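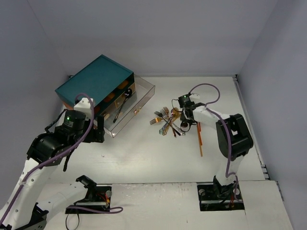 Clear drawer unit with a teal lid, one spoon in the drawer, remaining cutlery on the white surface.

Storing shared cutlery in a rented community kitchen
Posted in Household and Shared Facilities, 9 May 2026

Our association rents the ground-floor kitchen of the Elletti building for use by its member groups. The rental agreement requires that all eating utensils be kept in closed storage between bookings. At present they are kept in open jars beside the sink, and the building manager has asked us to change this before the next inspection.

We are considering small plastic drawer units with lids, to be placed on the counter. The counter is 36 inches wide, and part of it must remain free for serving. I would be grateful for guidance on two points. First, is a countertop unit suitable for utensils used by several groups, or should a built-in drawer be preferred? Second, how should the contents be divided so that members return items to the correct place? Our groups do not meet one another, and written instructions have had little effect so far.
Posted by: Staltidum Residents Association

A countertop unit is acceptable provided that it closes fully and can be emptied and washed. We operate a shared kitchen under similar terms and have used drawer units since March of last year. The following practices have served us well.

Utensils should be completely dry before they are put away. Closed plastic holds moisture, and spoons stacked together will develop spots. We ask each group to leave washed items on a towel and to put them away as the final task before locking up.

Assign one type of utensil to each drawer and label the front in large print. Serving spoons and ladles should be stored elsewhere, as they prevent a shallow drawer from closing. Sharp knives should not be kept in the same unit at all – ours are held in a locked cabinet and signed out.

Measure the depth of the counter as well as the width. A drawer needs room to open without striking the faucet or the wall.
Posted by: Tsuji Hall Bookings Office

Just buy a cutlery tray and put it in a cupboard. Ours cost almost nothing and has lasted 6 years.
Posted by: user881

The previous suggestion may be suitable if a cupboard is available, but please review your rental agreement first. Some agreements define closed storage as a container with its own lid or drawer, and a tray on a shelf may not qualify. The building manager should be able to confirm this in writing.
Posted by: Dosar Tenants Desk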